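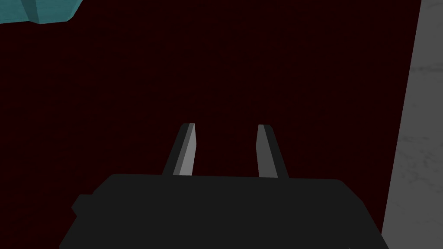

The town library in Wonley has changed its loan rules again, and as a regular borrower for many years I wish to set down my view of the matter. The new rules took effect in July. The standard loan is now 3 weeks, with one renewal, and fines on late books have been dropped entirely.

I was opposed to the last part when it was first proposed. My opinion was that a fine, however small, reminds a reader that another person is waiting. The library has since published its figures for the first season, and they deserve a fair reading. Of 467 overdue items on the books in the spring, all but 102 have been returned. Many of these had been written off as lost, among them the second volume of the Leckie parish history, for which I had myself been on the waiting list.

I put my remaining doubts in writing and received several replies. 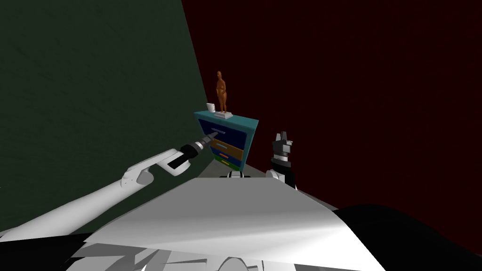 Busisiwe Cele wrote that the fines had kept her away from the Plirness branch for two winters over a single cookbook, and that she came back the week they ended. She asked me to consider how many others had done the same.

I have considered it, and I accept the point. My concern now is with the renewal rule. One renewal is enough for a novel. It is too short for local records, which are slow to read and are seldom requested by anyone else. The former rule allowed renewal without limit where no other reader had placed a hold – a sensible arrangement that cost the library nothing.
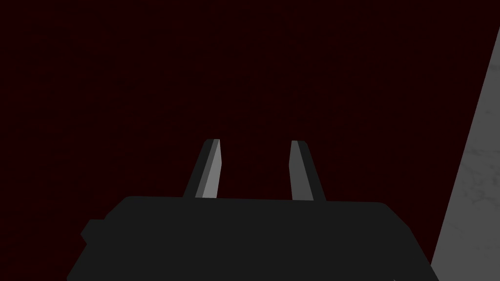
The branch at Gesach still follows the older practice for its reference loans, and I would ask that Wonley adopt it. A letter to that effect will be left at the front desk on Tuesday, and readers who agree are welcome to sign it before the doors close at six.

100 shares | 3 comments

Subscribe to receive new posts by email.

© Arnaldo Guerreiro | Contact | Back to top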